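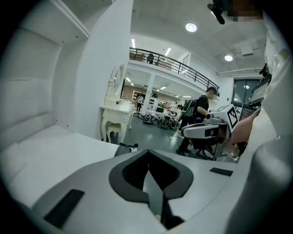 La pinza en primer plano y, detrás, el robot blanco con su marcador. Media tarde.

Enero, ya de noche

Hoy Skolik ha vuelto a perder la cabeza. Iba por la repetición 40 de la tarea del tocador cuando el brazo se paró a medio camino, se lo pensó y siguió en sentido contrario, hacia Marin. Marin Dimitrov tiene buenos reflejos y mal vocabulario, al menos en búlgaro. Le pegó a la seta de emergencia y el brazo tardó en enterarse 800 milisegundos. En el manual de Modar pone que son 40. Me gustaría conocer al que escribió ese manual, sin prisa, en un sitio con testigos.

Nos pasamos el resto de la tarde alrededor de la base. Antonina decía que el fallo era del marcador, que con tanto fluorescente la cámara lo pierde y se inventa la pose. Yo decía que era la red. Teníamos razón los dos, que es lo peor que puede pasar en un equipo: el marcador se perdía y la orden de parada viajaba por el mismo canal que el vídeo, haciendo cola detrás de las imágenes como una señora en la pescadería.

¿Quién puso la parada por ahí? Miré el historial. Fui yo, en octubre, con el comentario «provisional».

He escrito el parte. Seis líneas, la cuarta con mi nombre. Indrek lo leyó entero, cosa inaudita, y ha prohibido mover el brazo con gente a menos de dos metros hasta que la seta corte la corriente por cable, a la antigua. Mañana toca tirar cable y repetir la prueba de frenado.

Marin se ha ido sin despedirse. Le debo una cena, y de las caras. Comprar relé y bridas.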